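Visits > Factories and Workshops > Bartoš Lock Works, Brovunlow

Bartoš has made locks in Brovunlow for three generations, first for barns and feed stores and now mostly for lockers, mail cabinets and vending machines. The plant opens its doors to visitors once a year. I went on Sep 29, 2018, with Ilaria Sorrentino, who edits our newsletter and wanted to see the key room.

The works is on the river side of town, past the grain elevator. Parking was in the field across the road, and we were told to come in by the loading dock. At the dock we signed a sheet, got safety glasses and were put in a group of 12. Our guide was Pascual Paredes, who started in the plating shop and now runs training for new hires.

The tour began in the old building, where the brass bar stock is kept. Bars are cut to length on two saws, and the blanks go by cart to the turning room. Paredes passed a plug around before and after turning. The finished one was a good deal lighter than it looked. He said most of the scrap brass goes back to the same mill that supplies the bars.
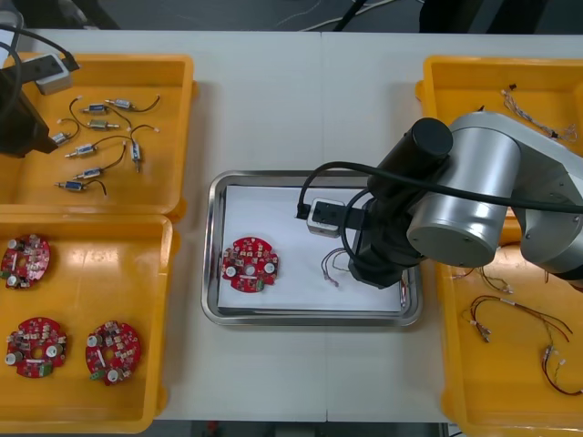 From the turning room we went up a ramp to pinning, the part I had most wanted to see. Each cylinder gets its pins by hand, from a rack of small drawers sorted by length. The pinners work from a printed card, and each card is good for one cylinder only. A new pinner trains for 15 weeks before working alone. The room was quiet except for a radio. The two women we watched did not look up at us, and I can't say I blame them.

The key room is next door. Keys for the locker line are cut on machines bought used from a plant in Kelia, and the older ones still have the Kelia inventory plates on them. The firm's sample board has 819 different key blanks on hooks, many for locks no longer made. Ilaria copied down the shapes of several bow heads for a piece she is writing. If you send in a worn key with a readable number, they will still cut you a new one in most cases, though it can take until February if the blank has to be made up.

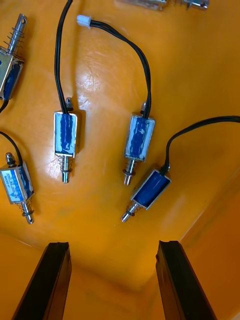
Electric locks are now the larger part of the business. Paredes said the locker companies began asking for them in the nineties, and Bartoš bought out a small firm called Rarkumar to get the know-how. The principle is simple enough. Current goes through the coil, the plunger moves, and the bolt is either freed or held. On the small push-pull type you can see the chrome plunger sticking out of its metal frame, and on one of them the spring wound around the shaft just above the housing. With the power off, a spring like that returns the plunger to its resting place. The coils are covered in blue tape. Our group asked more about these than about anything else, mainly about what happens in a power failure.

The last stop was the test bench. A sample lock from each batch is opened and closed 4,000 times, and then taken apart and checked for wear. The bench makes a steady clacking that you can hear from the hallway.

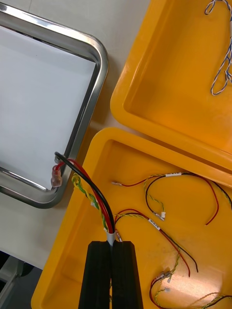
What does happen to an electric locker lock when the power goes out? It depends on which kind was ordered: one kind stays locked and has to be opened with an override key, and the other kind releases.

Bartoš sells far more of the first kind. The override keys are cut in the same key room we had walked through earlier, and the customer has to sign for them.

Coffee and rolls were served in the lunchroom afterward. There was a table of discontinued padlocks for sale, cash only. I bought two of the heavy barn pattern with the square shackle, and Ilaria bought a cutaway cylinder. The whole visit took some two hours. Wear closed shoes, and leave bags in the car, as there is no place to check them. Part of the old building can only be reached by stairs, so anyone who has trouble with steps should call the office ahead and ask for the shorter route through the new wing.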